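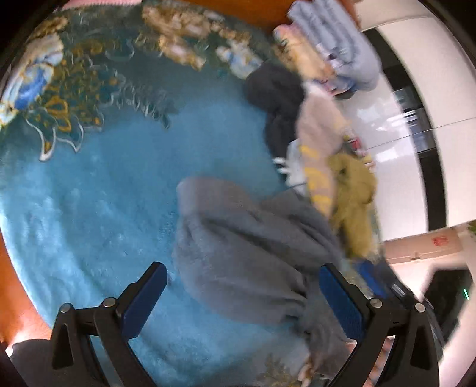

About Prendik

Prendik is a laundry and folding service in Hendunbridge. We wash, dry, fold and return household clothes and bedding. We don't do wedding dresses, we don't do leather, and we don't claim to change anyone's life.

That last point needs saying. When Vittoria Santoro and Kornél Hajdu were getting ready to open, they read a pile of books and websites about tidying. A good half of them promised calm. Some promised better sleep. One said a sock drawer arranged by colour would help with grief. Vittoria, who had folded sheets in a hospital laundry for 14 years, read that one aloud at dinner and then used it to prop up a dryer.

We think folding is worth doing because folded clothes take up less room and you can find them. If you feel calmer afterwards, good for you. We haven't noticed it ourselves, and we fold all day.

How we work

Your load is weighed and tagged when it comes in. We check pockets. We read the care labels, though we've learned to treat them with some suspicion, as plenty of manufacturers print "dry clean only" on things that do perfectly well in a cool wash. If we disagree with a label we ring you first. It's your jumper.

Sorting is done by fabric and weight before colour. Colour gets all the attention, but in our experience a heavy zip does more damage to a thin top than a navy towel ever did. Plush blankets go through by themselves, on cool, with half the detergent you'd probably use at home. They are dried on low and never ironed. We don't use fabric softener on them either. You're welcome to supply your own and we'll use it on your sheets, but we'll tell you we think it's a waste of money.

Folding is by hand. We looked at the fancy methods, the little upright parcels and the rolls, and kept the ones that survived a trip in a bag. Shirts are folded in thirds. Trousers are folded once lengthwise and once across. Fitted sheets are folded as well as a fitted sheet can be, and anyone who tells you theirs come out as a perfect rectangle should be asked to do it again while you watch.

Who we are

Vittoria runs the floor. Kornél does the accounts, the deliveries and most of the arguing with suppliers. Macarena Collado does mending: buttons, hems, small tears, the binding on blankets. She'll also tell you when something isn't worth mending, and she is usually right. Genowefa Śliwiński joined us in September to teach the folding classes.

The classes

We resisted these for a long time. It seemed a bit rich to charge people for learning to fold a T-shirt. Customers kept asking, so now there is one evening class a month at our shop on Pawłowska Lane, limited to 16 people. Bring a basket of your own clean clothes, the messier the better, and one bulky item such as a blanket or doona cover. You'll go home with it folded. There's no certificate and no philosophy.

What we don't say

We don't call ourselves green. We run large machines on hot water and it would be silly to pretend otherwise. We fill the drums properly, we wash cool where we can, and we reuse our cloth bags until Macarena gives up on them — that's the extent of it.

We don't promise to remove every stain. Turmeric usually wins.

We don't do subscriptions. You pay by the load, starting at $39, and if you don't need us next week you don't hear from us.

Drop-off is at the front counter and pick-up is at the side door, marked with a yellow bell. Please ring it once. Kornél hears it the first time.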